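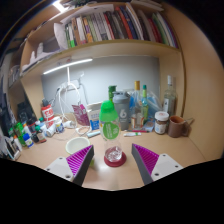

Unit 6: Working Rules for Collecting Grasps in Real Rooms

Read this before your first session on the hand-held gripper, and again after it, when it will make more sense. The rules come from three sources: the Lanz safety sheet (dull, correct), the Fivon data guide (long, mostly correct), and the mistakes of last year's class, which were generous in number. Handout revised August 16, 2018.

6.1 Before you touch anything

Get permission for the room and for what is in it. A desk is a private place even when it stands in a shared office. Papers, prescriptions and letters go out of view or the session moves elsewhere. "It was already on the desk" has been tried as a defense and did not go well.

Do not tidy. Remove what is private or dangerous, and leave everything else where its owner left it. Students from good homes find this rule hard. Last January a pair at the Otthorpe site lined up every object by height before they began, and turned in 189 recordings of a desk that no human being has ever owned. The model trained on them did very well on that desk.

Check the following and initial the sheet:

- Lids and caps closed on anything that holds liquid.
- Power strips and live cables clear of the path of the hand. If a cable can't be moved, it goes on the hazard line of the log.
- Glass noted. Glass may stay in the background. Glass is never a target object in this course.
- Finger pads clean and seated. Run a thumb over the ridges. A pad that has started to peel will finish peeling in the middle of your best take.

6.2 The approach

Come in slowly, fingers open, with the target between them before you start to close. This sounds too simple to need a rule. It has one anyway, and the rule is number 4 in the Fivon guide, where it takes up a page and a half.

Keep the target in view all the way in. If your own fingers hide it, back off and choose another angle. Do not nudge neighboring objects to make room unless the task card says "clear a path." A robot that learns from you will learn the nudge too, and it will apply it to somebody's coffee with real conviction.

Upright objects are taken from the sides, below the cap. Caps turn, flip and come off, and a drink bottle held by its cap is a drink bottle on the floor, given time. 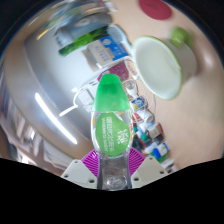 Close until both pads have contact, then stop squeezing. Thin plastic gives way long before your hand feels tired, and a crushed bottle is a failed grasp even if you lifted it beautifully. Log it as failed. The Tamier log has a box for remarks, and "bottle was weak" is not a remark.

Hold still for a moment before you lift and again after you set down. The software uses these pauses to find where one action ends and the next begins. Leave them out and it will guess – it guesses badly.

6.3 What counts as a good recording

One action, start to finish, with no talking to the person next to you halfway through. Failed grasps are kept and marked. They are useful, and they are also how the grader tells a real session from a suspiciously gifted one.

The course set needs 3000 usable recordings across all groups. Your group's share is 200. Please don't collect all of them on one desk in one afternoon. Change rooms, change lighting, and change hands if your partner is willing.

6.4 Stopping

Stop at once if liquid reaches the desk, if a cable snags on the gripper, or if anyone walks into the work area. Put the tool down first and discuss it second. The order matters more than you would expect.

Put things back before you leave. Last year's group received 38 complaints, and most of them concerned pens.

For next time: read sections 2 and 3 of the Lanz sheet and bring one filled-in log page, with at least one honest failure on it.

Course office, Otthorpe site, ground floor | Handouts may be copied for class use | Back to top

Comments

gripper_group_b: Does an empty bottle count as "holds liquid" for the cap rule? We had a long argument.

Course staff: Close the cap anyway. Then the argument is over and you can start recording.

lefthanded: Rule about changing hands is a good one. My left-hand takes were terrible at first and the pauses helped a lot.

tidy_and_sorry: I was half of the January pair. In our defense it looked very nice.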